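Home | Talks | Notes | Contact

Moving from Military Signals Work to Civilian Engineering: Speaker Notes
Nollmont Technical Careers Evening
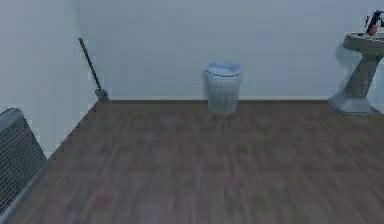
Slide 1. Scope. The talk covers enlisted technicians moving into test and integration jobs. Officers and pilots follow a different hiring path and are left out. Questions at the end.

Slide 2. Translating the record. Rate and rank mean little to a civilian recruiter. List the equipment class, the fault types handled and the level of repair. "Maintained receivers to component level" can be checked in an interview. "Supported the mission" cannot.

Slide 3. The Trasov intake. Trasov received 502 applications for its test technician program. 200 went to phone screening and 167 reached the bench test. Most rejections before the phone screen were for missing dates or unexplained job codes. Pause here - people copy these numbers down.

Slide 4. Bench test. Two hours, one faulty power supply, one written report. The report counts for half the score. Candidates with good hands and thin notes lose points they could have kept. Show the sample report from Foveck, page 2 only.

Slide 5. Clearance. State the level and the date of last investigation. Do not name programs or sites. A lapsed clearance is still worth listing if the dates are correct.

Slide 6. Schooling. Service courses may earn college credit, but each school sets its own limit. Get the transcript before separation. Applications for the Tufa evening certificate close in February.

Slide 7. First year on the job. Expect slower approvals and more written change requests. Pay reviews are annual - ask for the grade table before accepting.

Skip slide 8 if past the half hour.

Last updated: 03/09/2022

Contact | Copyright Nollmont Technical Careers | Back to top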